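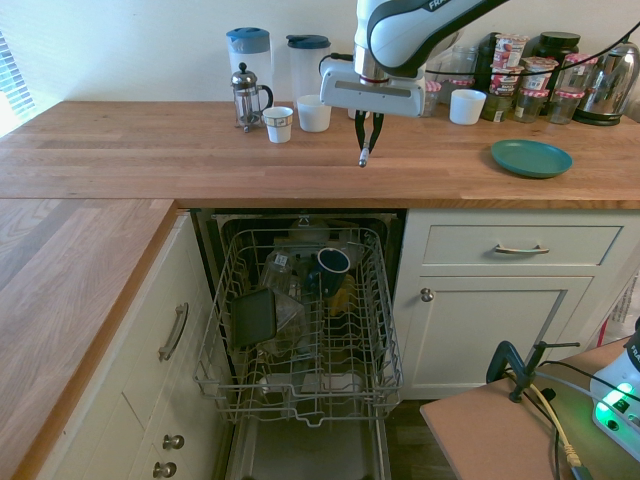 The Jeritz Butcher-Block Countertop

If you've ever stood in a kitchen with a cup of coffee in one hand, running the other along the counter for no particular reason, you already know why we love wood. The Jeritz is the countertop we sell most at Adeyemi, and it's the one most of us have at home too (I've had mine through one move and two children, and I'd happily buy it again!).

It comes in straight runs or as an L, and it's meant to be lived on. Pitchers, jam jars, the kettle, the French press – line them all up along the wall if that's how your family does things, and you'll still have room in front to unload the dishwasher or butter some toast.

Price: $514 per section
Thickness: 2 inches
Finish: Lesodetti oil, warm tone
Corner joint: Stundov bolt kit, sold separately
Returns: 31 days, uncut sections only

Caring for the wood

Wipe it down with a soft cloth and a little dish soap, then dry it. Oil it once a month for the first season and after that whenever it starts to look thirsty – you'll get to know the look. A hot pan wants a trivet, always. Small scratches can be sanded out with fine paper, going along the grain, and then oiled again. 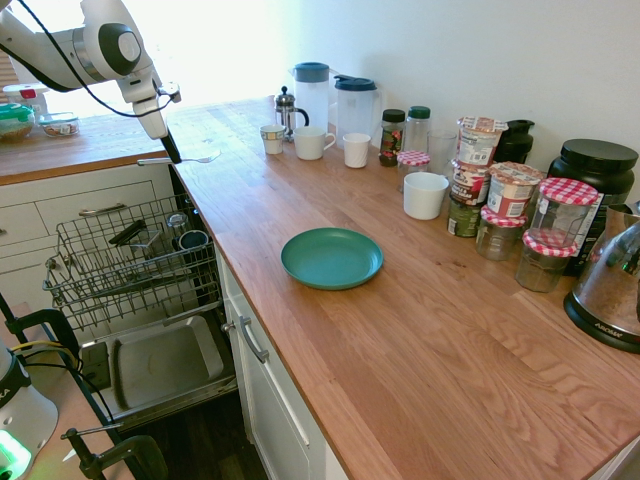 Choosing between a straight run and an L mostly comes down to how you move around your kitchen, and I'd encourage you to walk it through before you order. Pretend to make dinner, even if you feel silly. What I like about an L is that the shorter section gives food a spot of its own, as with the teal-lidded container by the window, while the long side is left for cups, pitchers and whatever is on its way to or from the dishwasher. The warm orange-brown color sits nicely over white cabinets, too.

Sections are cut to order and ready in 16 working days. For odd corners or walls that aren't quite square, send your measurements to Jawad Mughal in our workshop and he'll draw it up for you before anything is cut.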